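화요일, 저녁

오늘은 퇴근하고 책상 정리를 했습니다. 한국어로 일기를 쓰는 것은 어렵지만 선생님이 매일 조금씩 쓰라고 하셨으니까 씁니다. 틀린 것이 있으면 나중에 빨간 펜으로 고치겠습니다.

먼저 카드지갑부터 시작했습니다. 회녹색 가죽이고, 접히는 곳을 따라서 밝은색 실로 박은 바느질이 있습니다. 아래쪽에는 작은 은색 리벳도 하나 있습니다. 조금 낡은 느낌이 나지만 저는 이 색깔을 아주 좋아합니다. 젤텐트 가게에서 샀을 때 점원이 이름을 물어봐서 "루안 포트히터르"라고 말했는데, 영수증에는 "누안"이라고 써 있었습니다. 그 영수증도 오늘 서랍에서 나왔습니다.
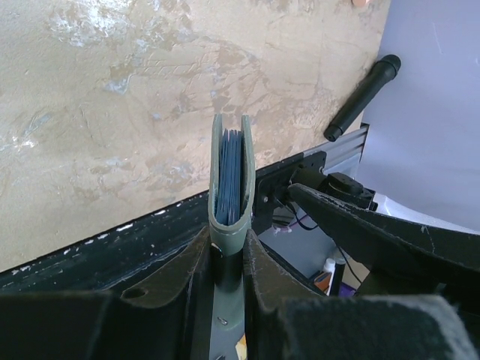 카드

파란 카드를 지갑 안에 모두 넣었습니다. 단어 카드입니다. 메크스카에서 나온 것인데 한 상자에 300장이 들어 있고, 저는 이번 주에 외울 것만 골라서 가지고 다닙니다. 카드 끝이 똑바로 맞지 않아서 마음에 조금 걸립니다. 책상에 톡톡 쳐서 맞추면 된다고 어머니가 전화로 가르쳐 주셨습니다. 내일 해 보겠습니다.

서랍

서랍은 반만 했습니다. 다 쓴 볼펜은 버리고, 브롤렐 공책은 책장으로 옮겼습니다. 공책 16쪽에 작년에 쓴 자기소개가 있었습니다. "저는 사과를 좋아합니다. 저는 버스를 좋아합니다." 읽으면서 부끄러웠지만 찢지 않았습니다.

밤 열 시가 지났습니다. "정리하다"와 "치우다"가 어떻게 다른지 아직 잘 모르겠습니다. 수업 시간에 물어보려고 손바닥에 적었는데 설거지를 해서 지워졌습니다. 그래서 여기에 다시 적습니다. 내일은 나머지 서랍을 하고, 476번 버스 시간도 찾아봐야 합니다.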